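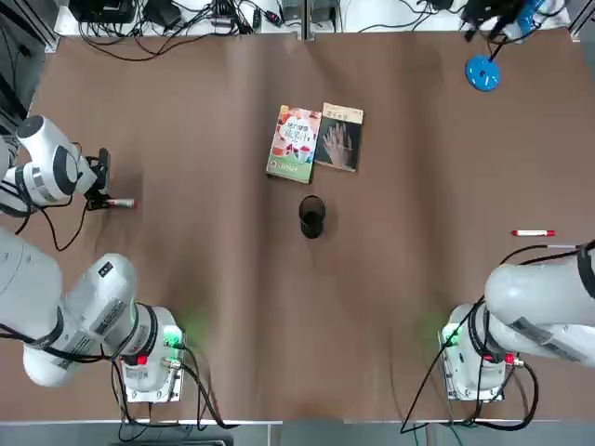

Figure 5. Left arm holding a marker, with the cup and the second marker still on the paper.

5.2 Recording a demonstration by remote control

Before you start, check that the indicator light on each base is green. The Clotatik software will not open a recording while either light is off.

1. Lay out the objects for the task. For the marker task these are the cup, 2 markers and any other items you want on the table, such as books.
2. Take hold of both hand controllers and press Link. The arms move slowly to match your hands.
3. Press Record and wait for the tone.
4. Bring one gripper down over a marker, close it and lift.
5. Carry the marker to the cup, lower it in and open the gripper.
6. Repeat with the second marker, using the arm nearer to it.
7. Press Stop. Choose Keep or Discard.

Move the objects a little before the next recording. Wernham recommends 30 kept recordings for each task.

Note: If you drop a marker, carry on and pick it up again. Discard the recording only if the marker leaves the table.

CAUTION: Keep cables clear of the grippers. Do not reach over the table while the arms are linked. Press Unlink first, then move the objects.

For guiding an arm by hand, see section 5.3.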